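Hands First: Cernwood's Year of Gripper Trials

Cernwood, October 2022

When the Morkham Institute opened its tender for data-gathering equipment, the specification ran to 22 pages and mentioned tablecloths only once. The Cernwood manipulation program has since come to regard household surfaces as a central part of its work. Its latest trial compares hand-held grippers, carried by trained operators, with the fixed Erent arm that has served the laboratory's benchmark tasks to date.

The comparison was designed under the Agyeman protocol, which requires each gripper type to attempt 143 pick-and-place tasks in furnished rooms. Packaging was chosen as the principal category. Foil pouches crease under load, paper bags collapse, and slim packets offer little to grasp when lying flat. Such objects are commonplace in Canadian homes and remain difficult for parallel-jaw designs.
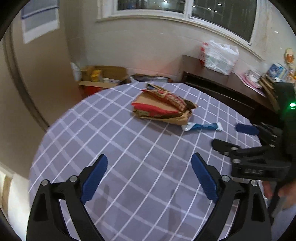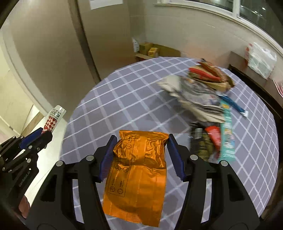
Hand-held grippers with ribbed blue finger pads at a cloth-covered table during the packaging trials.

Operators work with a gripper in each hand, and each session is limited to 60 minutes to reduce fatigue. The institute's assessors record the approach angle, the point of first contact and any regrasp. A task is marked complete when the object has been released within its assigned zone; objects that slide from the pads are logged separately.

Results from the September sessions favoured the hand-held units for thin and crumpled items, while the Erent arm retained a clear advantage in repeatability. Assessors also noted that ribbed pads behaved differently on glossy film than on uncoated paper, a finding that will inform the choice of pad materials for the coming year.

The program will next examine camera placement, with particular attention to views in which one gripper obstructs the other. Up to 100 additional hours of operator time have been set aside for this purpose at the Cernwood site. Laboratories wishing to review the protocol may apply to the institute's equipment office.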